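From: Anjana Kodikara
To: Winda table and home list
Date: July 24, 2021
Subject: Re: [winda] Cloth for a round table, which size and how to keep it nice?

Dear Afroza and all,

Thank you for your letter, and I am sorry that my answer is slow. I wanted to take out my own cloths and look at them properly before I write, so that I don't tell you something from memory which is wrong. First I put your message again, for the people who joined the list after it.

Afroza Bhuiyan wrote:
> Hello everybody. We moved to Pollville and we have now a round
> table, 90 centimetres across. All my old cloths are for a long
> table and they look like a bed sheet on it. I would like
> something with flowers and in light colours, but not so busy
> that the plates disappear. My questions are: how big should I
> buy, do you iron it or not, and what do you do with butter and
> oil on a light cloth? Also my sister says a printed cloth is
> always worse than a woven one. Is she right?
> Afroza

I will try to answer in the same order.

About the size. Measure across the table, then decide how much you want hanging down, and add this two times. For a table of 90 centimetres I like a drop of 20 or 25 centimetres on each side, so you would look for a cloth of 130 or 140. More than this and it lies on the knees of the people who sit. A square cloth is also fine on a round table. The corners hang lower and I find it pretty, but my husband doesn't agree. If you have small children, take the shorter one.

About the flowers. I understand very well your worry that the plates disappear. My favourite cloth for breakfast has gingham checks in white, light grey and beige, and between the checked parts there is a wide tan band with white flowers. The band has little white loops along both long sides. I lay it so the band goes across the table at a slant. It looks less stiff to me, and a crease doesn't show so much when it is not straight in front of your eyes. With a plain white plate I think it is quiet enough. You can judge for yourself, there is one plate standing just under a flower.

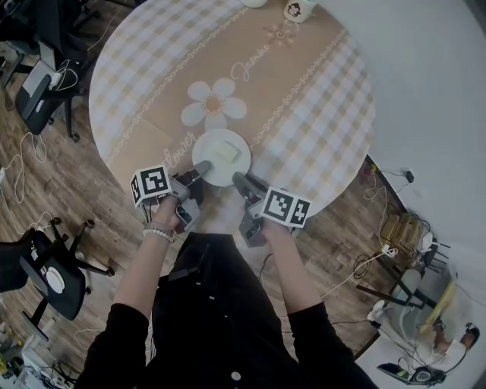
Ironing, and the question of butter

I iron only the printed parts, and from the back side. The iron should be medium, not the hottest. The checks I pull flat with my hands when the cloth is damp and then I hang it over the rail. If I am in a hurry I don't iron at all, and I put the fruit bowl on the worst place.

For butter and oil, please don't rub with water. It only makes the spot wider. I do like this:

Lift off what you can with the back of a knife.
Put cornstarch on the spot and leave it for one hour, or the whole night if it is oil.
Brush it away, then put one drop of dish soap and press it with your finger from behind.
Wash it in lukewarm water, and look at the spot before you dry the cloth. When a greasy spot went once through the dryer I could never take it out again.

Tea is easier. Cold water straight away, and after that the ordinary wash. Beetroot I have not solved in all these years. If anybody on the list knows, please write.

Printed or woven? I would say your sister is partly right. A woven pattern has the colour in the thread, so it stays when the cloth gets thin. A print can fade, and the white prints fade in a sad way, they become greyish. But there are good prints too. Scratch a little with your nail on a corner before you buy, and look if the threads underneath show through when you stretch it between your fingers. I have one from the Urkenum shop which I washed for 4 years and the flowers are still clear.

I can say also that beige fabric with white print is very forgiving in daily use. Crumbs don't show on it, and neither does flour. I like it near a plain white wall, with some yellow and orange flowers in a white vase, and then nothing else is needed. The lettering on this one is large, so I would not mix it with other words or strong patterns.

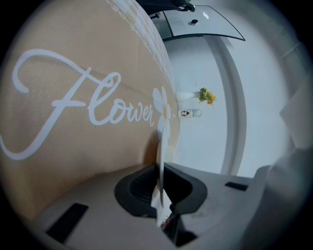

White daisy and the word "Flower" on the beige fabric, vase and mug behind.

About the price, since you will ask me. At Urkenum I paid 2,000 rupees when I was visiting my mother, so it is not a comparison for what you will find in Pollville. The Geagea market has sometimes cloths with a small fault in the hem for half of the price, and a hem you can repair in one evening. Check that the cloth is really round if they say it is round. I bought one there which was more like an egg, and I noticed it only on the table.

One more thing which I forgot above. Wash a new cloth before the first use and measure it after. Cotton can become smaller, mine lost almost 4 centimetres. If your drop is already short, you will see this.

In August I will be cleaning my linen cupboard and I have two cloths for a round table which I don't use any more. One is light green with a border, the other is plain cream with a mended place near the middle. If you want them, Afroza, write to me directly and not to the list, and I will post them. You would pay only the postage.

Please tell us what you choose in the end, and greetings to your sister.

With kind regards,
Anjana Kodikara

--
Winda table and home list
To leave the list, send an empty message with the word "leave" in the subject.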